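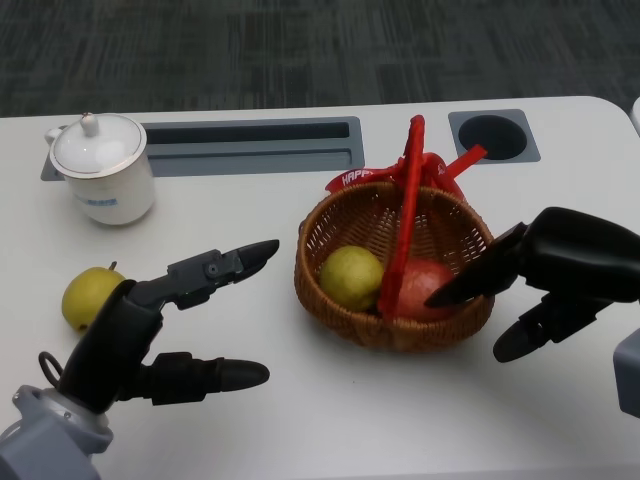
Unit 6: Fruit baskets for meeting rooms

Course handout, Panasiuk Hospitality Certificate. Module tutor: Zoriana Derkach

6.1 Scope

This unit covers the small gift basket placed on a meeting table before guests arrive. Large hampers and wrapped displays are dealt with in Unit 7. The method follows the Gakmont room standard, section 140, with two changes noted in 6.4.

6.2 Basket and handle

A round wicker basket is used, with a firm rim and an open-weave side. The open side lets air reach the fruit. A handle that passes down through the middle divides the basket into two halves, and each half is filled separately. One pear on one side and one apple on the other is an acceptable minimum fill. Contrast of colour is preferred: yellow-green against red.

Fruit is set down with the stem clear of the handle. It must not be dropped or pushed in. Pears bruise at the neck first and should be held by the wide end. Fruit waiting to go in may lie on the tabletop, on its side.

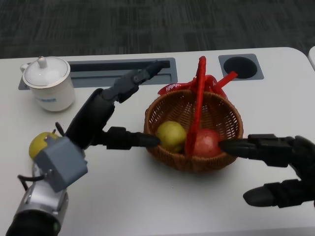

The bow is tied at the top of the handle before filling. Loops are left loose. Where the ribbon carries a printed greeting, the lettering should face the guest and should not be folded into the knot. Red ribbon is stock item 3221 in the Deketti list.

6.3 Position on the table

Cable trays and grommets are kept open where possible. The basket goes towards the centre of the table. A lidded mug may stand to one side of it, with the lid on until the drink is served. Check that the mug handle can be reached without moving the basket.

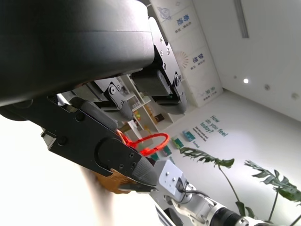 A basket of this type should weigh no more than 680 g when filled. Heavier fills strain the handle when the basket is carried, and the weight should then be taken from underneath.

6.4 Changes to the room standard

(a) Tissue lining is no longer required.
(b) Lemons may replace pears in the Nellent building only.

Reading for next session: Unit 7, first two sections. Bring the record sheet from Unit 5.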